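Teaching grippers to tidy the jewellery

I'd been told to expect an office. What I got was a flat several floors up, a kettle already on, and a woman in thick socks who showed me straight through to the bedroom because, she said, "that's where the work is".

She is one of the home demonstrators for Mendalard, a small firm that collects hand-taught tasks for household robots. She asked me not to use her name, mostly so that her old colleagues won't ring up wanting her to sort out their vacuum cleaners. She started in October, after years of doing alterations for a bridal shop, and she reckons the sewing got her the job.

"They gave me a bag of buttons and said, put these in the tin," she told me. "With the grippers on, I mean. I thought it would be ages before I got one in. But it's a bit like using a seam ripper, you stop thinking about the tool after a while."

The grippers are what she holds, one in each hand, and a camera rides on each so that everything gets recorded from the tool's point of view. There's no robot in the flat at all. She does the job, the recordings go off to Mendalard, and later on a robot arm with the same sort of jaws has a go at copying her. I'd imagined joysticks and a headset, and she laughed at that. She has tried remote control too, on a setup called Claleo, and didn't get on with it.

"You're driving an arm in another room and you can't feel a thing. I'd be squeezing and squeezing and wondering why the cup was making that noise! With these I can feel when something's about to slip. I know before I see it."

This week it's jewellery. Each go lasts 60 seconds at most, and a good day is 42 of them, with 2 long breaks because her wrists start to complain. I sat on a stool and tried to keep my feet out of the way while she got going.
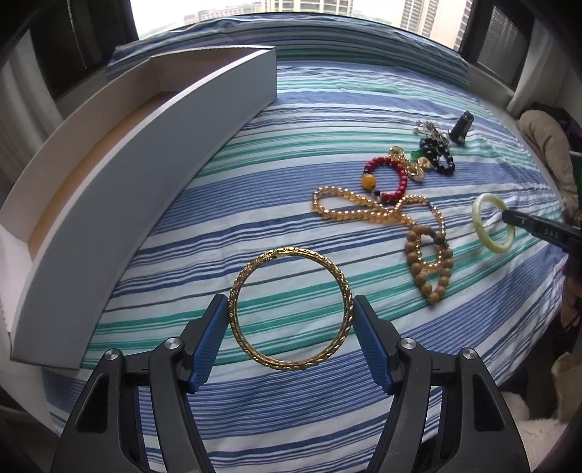

A patterned gold bangle held between the blue finger pads, with beads and a gold chain still spread over the duvet.

I asked why on earth she'd do it on a bed, when a nice flat table must be easier. It is easier, she said, and she'd done tables for weeks.

"But people don't keep their necklaces on a lab bench, do they? They chuck them on the bed while they're getting ready. And a duvet moves. You press down and the thing you want rolls off into a fold, so you have to come at it differently. I want the robot to have seen me do that."

Bangles are her favourites — stiff, easy to stand up, plenty to get hold of. Long strings of beads are the ones she grumbles about. Pick one up at the wrong spot and the rest slides away over the side, and she's learnt to take it near the middle and lift slowly, then wait for it to stop swinging. The waiting matters, apparently. Early on she rushed it, and the people at Mendalard wrote back that their arm had picked up the rushing as well.

"It copies your bad habits! I used to do a little tap before I let go of anything, just a nervous thing. They sent me a clip and there's this arm, tapping. I was mortified."

So does she throw away the fumbled ones? I assumed she would. She keeps plenty of them, as long as she recovers, and marks them in a notebook with a squiggle. A dropped bracelet picked up again is worth having, she says. A dropped bracelet followed by swearing and a cup of tea gets deleted.

She let me try. I went for a bangle, obviously, and managed to pinch it on the second attempt, then turned my wrist the wrong way and flicked it towards the pillow. My own hands had never seemed so clever. She was very kind about it and said I'd held the grippers too tightly, like everybody does, and that I should let my elbows drop.

Next month she moves on to folding tea towels, which she's looking forward to, and then cutlery, which she isn't (forks get stuck in each other). I asked whether she'd want one of these robots at home once it had learnt everything from her. She thought about it for a good while, winding a necklace round her finger.

"For the washing-up, yes. I'd still do my own earrings."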